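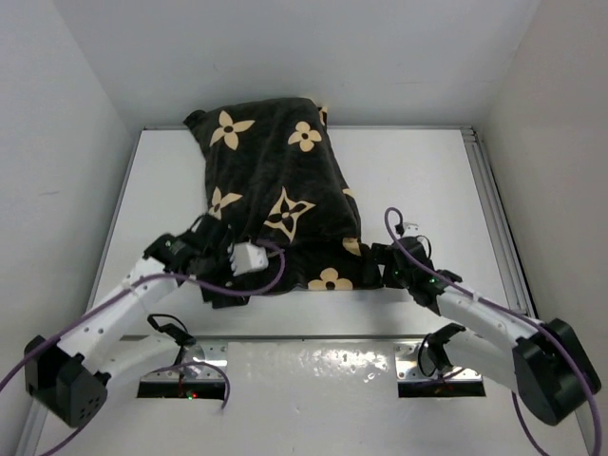
A dark floral blanket laid out on a white work surface.

Home | Laundry | Bedding | Storage | Small Repairs | Contact

How to Fold a Patterned Blanket

By Rozália Tichý
Tuesday, June 25, 2002

A blanket with a bold print is easier to fold than a solid one, as the flowers give you something to line up. These steps work for a throw or a light bed blanket. Use a table if you have one. A bed is too soft and the corners drift.

Before you start

Clear a flat surface and wipe it down. Dark fabric picks up every crumb and bit of lint. If your table is shallow, let the far edge of the blanket run up against the wall and keep the near edge a little back from the front, so the weight doesn't pull it onto the floor.

Shake the blanket once and lay it out with the print facing up. Go over it with a lint brush. I use the Urkska one, but a damp hand does the same job.

Folding

1. Find all the corners. One of them is usually tucked under or sticking out in a point. Pull each one out flat.

2. Smooth the creases lengthwise, from the middle toward the short ends. Light rumples can stay. A fold that hides part of a flower should come out now.

3. Check the sides. If one slants, take hold of the hem at both ends and pull gently until it runs straight.

4. Turn the blanket over so the print faces down. Fold it in half the long way and match the hems, not the pattern. Prints are often cut off unevenly at the hem.

5. Fold in half the long way again. On a narrow throw, 32 inches or less, skip this step.

6. Fold both short ends in to meet at the center, then close it like a book. The print will be on the outside.

Storing

Our shelves are 24 inches deep and a folded throw fits with room to spare. Put the closed edge toward the front – it looks neater and you can pull one out without dragging the rest. Wool ones go in a cotton bag from November on if they aren't being used.

Related pages
Washing Dark Fabrics Without Fading
Lining a Shelf with Dralham Paper
How to Fold a Fitted Sheet
Mending a Loose Hem

Get new pages by e-mail. Enter your address to join our newsletter.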